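Visit report: the Brophy open day at Skustonness
9/30/26

I don't trust open days. A company that makes things for the home has every reason to show you a spotless room with good light and a bowl on a table, and very little reason to show you the same bowl after a year in somebody's sink. So I drove out to the Brophy showrooms at Skustonness expecting to be sold something, and for the first half hour I was right.

The tour begins in the long hall, where the Gorus range is laid out in room settings. There were 12 of them when I visited, and I'm afraid they ran together. Gray walls, low lamps, a throw over the arm of every couch. The guide told us the Gorus line was made for "the way people live now," and when a woman in our group asked what had changed since the last line, she was told the colors were calmer. I wrote that down without comment.

The tableware room is the part I'd go back for. The crockery there is sold under the name Multent, and it isn't displayed behind glass. It sits on ordinary dark tables, stacked the way you'd stack it at home if you were short of cupboard space. 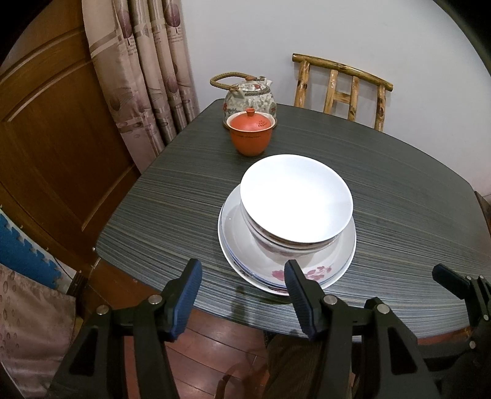 Tea things and stacked dinnerware on one of the dark tables.

I have doubts about mixing patterns like this. The flowered teapot with its woven handle is a handsome piece, and the orange lidded cup is cheerful enough, but put them next to pink blossoms and a thin blue rim and you have three opinions at one table. The guide called it a "collected" look. My grandmother had a collected look too, and hers came from breaking things.

The white plates are another matter. The pink flowers are kept mostly to the sides and leave the middle alone, so your dinner isn't fighting with a bouquet. I'd have liked to know how that decoration stands up to a dishwasher. I asked, and was told it was "suitable for everyday use." I asked whether that meant a dishwasher every day and got a leaflet. The leaflet says hand washing is preferred.

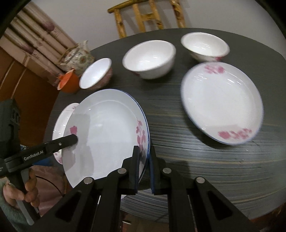 Price came up next, as it had to. A setting for four is sold as a single box, and you can't buy a spare plate without ordering another 2 of everything else. Anyone who has lived with a dinner service knows that plates go first and the sugar bowl outlives us all, so this struck me as a bad deal – or a very good one, depending on which side of the counter you're on. The guide said single pieces were being looked at. She had apparently said the same to visitors in August.

The dark tables are for sale as well. I like the streaky grain, and a pale plate does show up well against it. So, I suspect, will every crumb.

Tea was served at the end in plain mugs from somewhere else. Parking is free but the sign for the turn is easy to miss, and the last tour leaves at 4, earlier than the website says. I bought nothing, though I did go back for another look at the teapot.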